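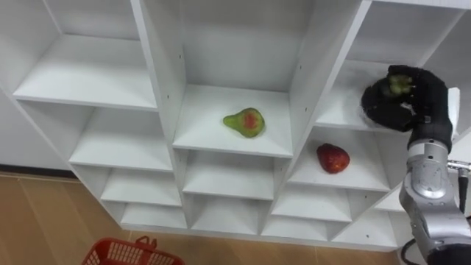 Issue 813

Come swap lunches with us in Garnton

So I run Larkik, the little newsletter you're reading, and I'm looking for people who eat lunch at work and have feelings about it. You don't need to cook well. I certainly don't! For most of last year I lived on crackers and whatever fruit was left on the shelf, and a pear at three in the afternoon is a fine thing, but it isn't lunch.

The plan is a packed lunch diary. You write down what you eat at work for 2 weeks, what it cost, where you ate it and how you felt an hour later. Then we all meet up at the Lins building, everybody brings one thing they'd happily eat again, and we swap. I'll pull the diaries together into a long piece for the November issue (first names only, or a made-up one if your boss reads this).

Who I'd love to hear from: night shift people, bus drivers, teachers who get eleven minutes, anyone who works outdoors, anyone who eats in the car. I've already got plenty of office folks - sorry, office folks - but write anyway and I'll put you on the list for next time. You should be 18 or over and able to get to Garnton once for the swap. If you have allergies, tell me up front and I'll label everything.

It takes maybe five minutes a day. Paper diary or email, I don't mind which, and messy handwriting is okay by me. If you skip a day, just write "skipped" and keep going.

I can pay each person up to $200, depending on how many diary days you fill in, plus your bus fare to the swap. The money comes from Pustura, the grocery store on the corner, and they don't get to see your diary or tell me what to print.

To join, send me a few lines about your job and the last lunch you ate. Drop it in the Larkik box by the Lins front door or reply to the newsletter email, and put "lunch" at the top so I can find it. I'm taking names until the end of March 2023 and I'll write back to everyone, including the people I can't fit in.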